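Climska teleop project, November update
To: Lesego Nel
From: Sigrun Wikström

Short one this month, sorry. Target was 1,728 good demos on the shelf-stocking task, we have 1,568. Most of the gap is right arm grasps.
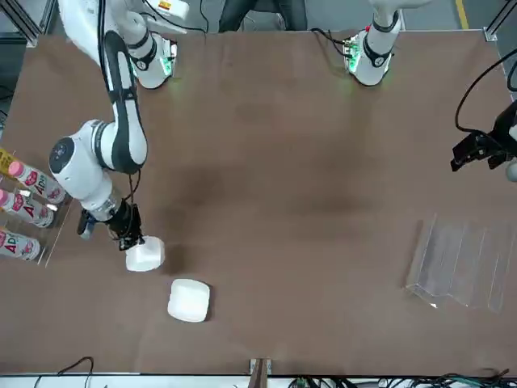 Right arm is still where operators lose time. Leader handle is stiff at the elbow so they come in low and slow, and with two white things close together on a brown table there isn't much slack for the gripper. Marchetti sending new bearings.

Wrist cameras fine now. Exposure locked.
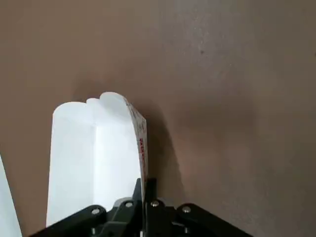

Relabeling is done for the Vundham batch, 16 episodes thrown out for dropped frames. Huvberg set not started yet.

Next up is bottles.
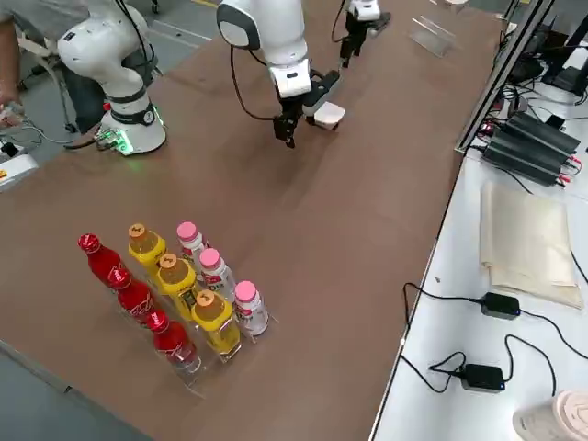
Plan is 2 operators, same script, new start pose every episode. Rack stays as is for now, red, yellow and pink-cap bottles each in thier own row, so we can ask for a drink by row. Need your ok on the extra operator hours before we start.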